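Notas do orador: Planear a compra de uma célula de teleoperação
Kristaps Sepp, Helurel. Sessão das 14 h, sala pequena.

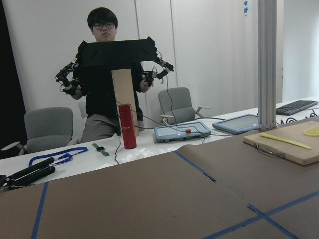 Começar pelo orçamento. O erro mais comum nos pedidos que recebemos é trazer o preço dos braços e pouco mais. No nosso plano para a Vusus, os braços ocupavam uma linha. A folha completa tinha 15.

Ler as linhas que costumam faltar:
Equipamento do operador (exoesqueleto, comandos de mão, servos de reserva).
Consolas de mão com paragem de emergência.
Mesa, perfis de alumínio, fixações.
Cabos e passagem de cabos. Pedir sempre a mais.
Objetos de treino: tábuas de corte, facas de plástico, garrafas térmicas, alimentos a fingir.
Consumíveis: papel ou cartão para cobrir a mesa, fita de pintor para marcar zonas.

Os consumíveis são baratos, mas ninguém os compra se não estiverem no pedido. Na Firance ficaram fora e a equipa pagou a fita do próprio bolso durante um mês.

Servos. São peças de desgaste. Perguntar ao fornecedor o prazo de entrega de um módulo avulso, por escrito. A Sproģis deu-nos 10 dias úteis e foi o que pesou na escolha, mesmo com um preço 13 % acima da outra proposta.

Pessoas. O operador trabalha de pé com o equipamento ao corpo. Prever pausas, cadeiras e um segundo operador por turno. Se o plano tiver só um, as horas de recolha estão sobrestimadas.

Calendário. Encomendar em outubro para instalar depois do fecho de contas. A formação entra na mesma encomenda. Separada, volta para aprovação e atrasa tudo.

Perguntar à sala: quem já tem verba atribuída e quem ainda está a pedir? Se forem mais os segundos, saltar a parte do leasing e ir direto ao modelo de folha.

Deixar o contacto no ecrã durante as perguntas.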